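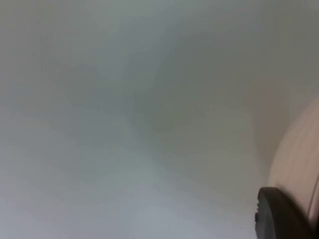 Die letzten Kügelchen wollen nicht auf die Schaufel

Lempi Räsänen
30. Oktober 2020

Ich fülle seit Mai regelmäßig Kleinkram aus einer Schüssel in Gläser um: Bohnen, Pfefferkörner, Schokokugeln, was gerade ansteht. Die Schüssel ist beige, rund und ziemlich tief, der Boden schmaler als der Rand. Dazu eine kleine braune Schaufel. Das klingt nach einer Tätigkeit, die man einem Dreijährigen übergeben kann, und bis kurz vor Schluss stimmt das auch.
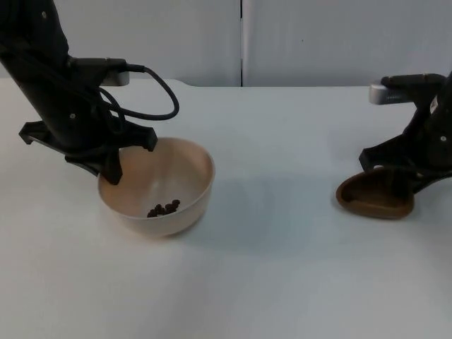
Dann liegt unten noch ein kläglicher Rest, und der hat Zeit. Schiebe ich von links, rollt er nach rechts. Schiebe ich von rechts, rollt er die Wand ein Stück hoch und kommt hinter der Schaufel wieder herunter. Mit den Fingern wäre ich natürlich längst fertig, aber es sind Lebensmittel für andere Leute, und Handschuhe kann ich nicht leiden. Auskippen geht auch nur bedingt, die Gläser haben eine enge Öffnung, und die Hälfte landet auf dem Tisch.

Liegt das an der Schaufel, an der Schüssel oder an mir? Eine Suominen-Schaufel aus Blech für 18 Euro habe ich schon im Warenkorb, würde sie aber gern dort lassen.

Keltar

Trichter kaufen.

Eusebio Bedoya

Der Trichter löst das Problem mit den Gläsern, das mit der Schüssel eher nicht. Ich habe jahrelang in einem Teeladen abgefüllt und in dieser Zeit mehr Würde an runde Schüsseln verloren als an Kunden.

Was bei mir funktioniert: Schüssel kippen, bis der Rest in der Rundung zwischen Boden und Wand liegt. Ein gefaltetes Tuch unter die eine Seite, dann bleibt sie so stehen und du hast beide Hände frei. Jetzt die Schaufel flach ansetzen und den Rest GEGEN die Wand schieben, die Wand hinauf. Auf halber Höhe die Schaufel nach hinten kippen. Wer unten am Boden herumstochert, spielt Billard.

Die Schaufelkante sollte zur Rundung passen. Gerade Kanten lassen in der Mitte eine Lücke, durch die genau die Kügelchen entkommen, auf die es ankommt. Eine dünne Teigkarte aus Kunststoff als Gegenstück in der anderen Hand hilft auch, die von Clirmont biegt sich gut, andere sicher ebenso.

Lempi Räsänen

Nachtrag: Tuch habe ich probiert, wird besser. Auf der glatten weißen Tischplatte wandert bei mir allerdings die ganze Konstruktion, sobald ich drücke.
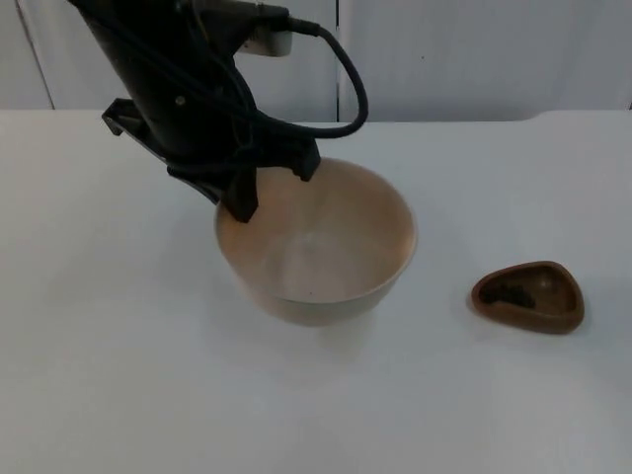
Foto: Lempi Räsänen

Am Rand festhalten geht, dann fehlt mir aber wieder die Hand für die Teigkarte. Ich besitze leider nur zwei.

Eusebio Bedoya

Tuch anfeuchten und gut auswringen, dann rutscht es nicht mehr. Die Schüssel muss unten trocken sein, sonst schwimmt sie wieder.

Skivine

Hatte das gleiche Elend mit Linsen. Ich nehme jetzt für den Rest eine kleine flache Schale, 12 cm Durchmesser, kippe alles dort hinein und von dort ins Glas. Ein Teil mehr zum Abwaschen, dafür fluche ich weniger. Und den Trichter von Keltar habe ich übrigens auch, der ist schon in Ordnung. Nur bei großen Bohnen verstopft er, da lieber einen mit weitem Hals nehmen.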